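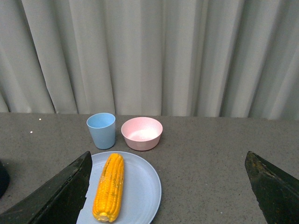

Skakham wrist kit - keep or send back?

tablebot_lou
Posts: 212

Day 6 with the Skakham kit so figured I'd write it up before the return window shuts. 30 days from delivery and they count the day it ships back, so watch that.

For anyone who missed the other thread: gripper, wrist camera, cable, mount plate, the training software. Arm not included. I'm running it on a secondhand Moschos arm, the older one with the gray base.

Setup took me an evening. The manual skips from step 4 to step 6, no idea what 5 was. Mount plate holes lined up fine.

Task I'm on right now is set-the-table / clear-the-table. Plate, cup, bowl, cob of corn on the plate. Pick the corn, put it in the bowl, put it back. Simple stuff. Opens nice and wide, fingers clear a dinner plate no problem. Camera view is good, I can see both tips and everything between them when it's open.

Bad: software crashed twice while saving. Lost a whole morning of demos. Also the cable clip is junk.

Leaning keep. Talk me out of it?

grnd_fault
Posts: 1,840

Easy, I'll talk you out of it. The fingers. They're stiff and they don't give. Fine for blocks. Try a thin plate rim and tell me how that goes.

I had the Skakham for 2 months and sold it. Went to the Rivstead and haven't looked back. Costs more, yes.

tablebot_lou

Haven't done the plate pick yet, only the corn and the cup. Cup is easy. Corn is ok if you come in across the middle of it, near the ends it wants to roll.

What did you have trouble with on the rim? Slipping or not getting under it?

grnd_fault

Both. Tip is too thick to get under unless the plate has a decent lip. Then when you do get it, it tilts and whatevers on it slides off. Had a whole kitchen floor of fake peas.

pixel_and_pulley
Posts: 77

Disagree with grnd_fault on the fingers, and we've had this fight before lol. The stock ones are fine if you put grip tape on the inside faces. Cheap, ten minutes. I've picked up plates, saucers, a cutting board.

The software though. Yeah. Save after every take, don't let it batch them. There's a setting under Session, something like "hold until end", turn that OFF. It's on by default which is insane.

tablebot_lou

Found it. It was on. Thank you, wish that was in the manual (maybe that's step 5)

northbench
Posts: 409

Is the camera still the fixed focus one? The first batch had that and anything close to the tips was mush.

tablebot_lou

Don't know which batch mine is. I can make out the rows of kernels on the corn and the darker spots on them so I'm happy with it. Not reading any labels with it but I don't need to.

Exposure is a bit hot. Inside of the bowl goes almost white in the bright part. Is there a manual exposure? Can't find one.

pixel_and_pulley

There is but only in the config file. cam_exp, set it to a number instead of auto. Start low and work up. If you leave it on auto it also shifts when the fingers close and that can mess with your training data.

northbench

Seconding the auto thing. I lost a week to that. Policy worked great mornings and fell apart after 4 pm, was just the window light. Hang a curtain, use overhead light only, lock the exposure.

tablebot_lou

Curtain's up already and light's from above. Will lock it tonight.

grnd_fault

So we're at: tape the fingers, edit a config file by hand, turn off a default that eats your data, replace the cable clip. At what point is it a kit and at what point is it a box of parts

pixel_and_pulley

At the price where it's less than half a Rivstead?? You always leave that part out.

grnd_fault

I said it costs more. It's right there in my first post.

dovetail_dan_not_dan
Posts: 31

Lurker mostly but I have one too. Question for the group, how long are your finger pads lasting? Mine are scuffed to heck after a few weeks, looks like somebody dragged them down the driveway. Still grips. Do I need to swap them or is it just looks?

northbench

Looks, mostly. Check the very tip. If the point is rounding off you'll notice it on small stuff first. Spares from Skakham took 7 weeks to reach me. A shop in Pramville stocks them now, came faster, paid a little more.

dovetail_dan_not_dan

7 weeks for a peice of molded rubber. ok. Will try Pramville

tablebot_lou

Mine show marks too already, dusty looking patches mostly. Wiped them, came off some.

Does the tape go over the pad or do you take the pad off?

pixel_and_pulley

Over. Clean with alcohol first or it peels. And redo your zero after, the tape adds thickness and the closed position will be off. Mine stalled and threw a force error until I worked that out.

halfstep
Posts: 655

Late vote for send it back, different reason. Support. I emailed in December about a dead motor and got an auto reply, then another auto reply. Finally got a human who asked for the serial number, which was in the first email. They did replace it. But if you're on any kind of deadline I wouldn't want that to be the company behind my gripper.

Hardware itself I liked. Liked it more than the Rivstead to be fair, lighter on the wrist, my arm sags less.

grnd_fault

Lighter, sure. Can't argue that one.

northbench

Support was fine for me, two day turnaround. Maybe luck.

Lou what's your payload limit on the Moschos? The older ones droop bad at full reach. If you're near the limit then weight kinda decides it for you and the Rivstead is out.

tablebot_lou

Close to the limit, yeah. Didn't think about that. With the Skakham on it I get a little sag reaching for stuff at the back of the table, the cup and bowl are back there. Usable. Anything heavier and I'd have to move everything toward me.

Going to do tape + exposure + plate rim test this weekend. Empty plate first, corn on it second. Will post how it does. If it can't lift the plate at all I'm probably sending it back, clearing the table is kind of the whole point.

grnd_fault

Put a towel down

pixel_and_pulley

Come in from the side with one finger over the rim and one under. Don't try top down, you'll just push it around the table. And go slow on the lift, default speed is too fast for anything flat.

dovetail_dan_not_dan

following for the plate test. also where in the Session menu is that hold setting, mine doesnt have it? am I on an old version

pixel_and_pulley

Probably. Whats it say at the bottom of the start screen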